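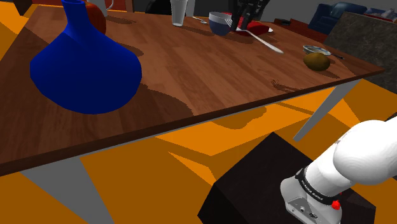

Wellington Rocha wrote in under last month's post to ask if the crime fiction day at Irnport was worth the train fare for someone who reads a lot but has no plans to write. He had seen the program and thought it looked like a day for authors selling to other authors. I told him I'd go and report back, so this is the report.

The short reply to Wellington is yes, if you like series mysteries and can stand a warm room. The longer reply follows.

The fair was held on 6th April in the old customs hall in Irnport, a ten-minute walk downhill from the station. Doors opened at half past nine. I got there before ten and the line was already out to the road. The hall holds 300 people and by lunch they were letting readers in only as others left. If you go next year, go early or go after three, when the place thins out.

Tickets were cheap and included a tote bag with a sampler in it. The sampler had the first chapters of forthcoming books from Arruda, the small press that runs the day. Arruda publishes mostly police procedurals and a few historical mysteries. Their books are hard to find in shops near me, so I had a list with me.

The publishers' tables ran down both sides of the hall, with signings at the far end by the stage. The secondhand dealers were in a side room that was easy to miss. I missed it until the afternoon and by then the good paperbacks had gone. I did get a book club edition of a country house mystery I have been looking for, jacket torn, pages fine.

The first panel was on how long a series should run. Four authors, a moderator, an hour. Most of the hour went to the question of aging. One author lets her inspector get a year older with each book, and she is now stuck with a man who should have retired two books ago. Another keeps his detective at the same age forever and gets letters about it. Nobody settled it, and I don't think it can be settled. I like them to age. I have stopped reading more than one series where the lead has been in his forties since I was in school.

The second panel, on setting, was weaker. The microphones kept dropping out and people at the back gave up and went for coffee. What I did hear was mostly about maps, and whether a made-up town needs one at the front of the book. One of the panel writes about a harbor town she has never drawn, and she said she had once put the church on both sides of the river.

The main reason I went was Iolanda Mendonça. Readers of this blog will know I have reviewed all of her Prurncombe books. There are 5 now, and the newest, The Nimurley Ledger, was on sale at the fair ahead of its release in the shops. She read from chapter two, in which a bank clerk finds that a customer who died in the winter has been making small deposits ever since. She reads well, not too fast, and she doesn't do voices.

After the reading she took questions. A man near the front asked if you need to read the series in order. She said the new one can be read alone, but that anyone who starts there will learn how the third book ends and should be aware of that. I would go further. The third book depends on a surprise about the sergeant's brother, and The Nimurley Ledger gives it away on the second page. Start with the first one if you can find it. The library system has copies.

Someone else asked about research. She spent most of a spring reading old account books in a county archive, and said she had copied out far more than she used. The ledger in the title is based on the layout of one she found there, down to the column for postage. She was also asked about a television series and said there was nothing to tell.

The signing line was long but moved along. Each person could have two books signed, with more if you went to the back and started over. I had my new copy signed and my old copy of the first book, which has tea on the cover. I asked if there would be a sixth. There will be -- she has a draft, and it takes place outside Prurncombe for the first time, over a long weekend at the coast.

Food was the weak point. There was one counter selling sandwiches and it ran out by one o'clock. The pub across the road was full. I ended up with a bag of chips on the harbor wall, which was fine because the weather held, but bring your own lunch if you have any doubt.

There was a raffle too, in aid of the town library's reading group for teenagers. The prize was a box of Arruda titles. I bought a strip of tickets and did not win. They said from the stage that all 200 tickets had been sold.

The hall is level from the street and there is a ramp up to the stage. Seating at the panels was hard wooden chairs. The last session, a quiz on opening lines, finished a little after five, and I caught the slow train home and read as far as chapter six.

My full review of The Nimurley Ledger will go up when the book is in the shops, with no spoilers for the earlier ones. Wellington, if you do decide on next year, the mailing list sign-up is on the Arruda website, and people on it get to buy tickets a week before everyone else.

Filed under: Events, Police procedurals, Prurncombe series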